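### 3.2 Place settings

Settings were kept plain. One placemat, one plate, a cup, utensils. Baumgartner and Obeidat picked the pieces in April from the Wakell and Dirnstead ranges, mostly for color; we wanted items a reader could tell apart at a glance on a busy wood top. Total 177 layouts, of which 42 were set aside for the rater study (Sec. 4).

Rule for the mat: it goes down first, flat, and everyting else is placed relative to it. Cup at the upper right, as in most household guides. Utensils looser. See Fig. 3.

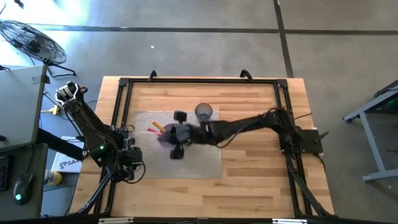 **Figure 3.** Setting on butcher block: purple plate on a light gray woven placemat, dark-tinted cup near the mat's upper right, two utensil-like pieces at the plate's upper left.

Raters were not told the rule. 8 raters, 5 layouts each per sitting. Main complaint was utensil angle, not spacing. Pieces that weren't parallel got marked "unfinished" even when the plate was well centered. Creases in the mat hardly came up, though Obeidat had expected them to matter more then color. Scores by layout are in Table 2; the Govindasamy spacing measure is computed from the plate rim, not the mat edge.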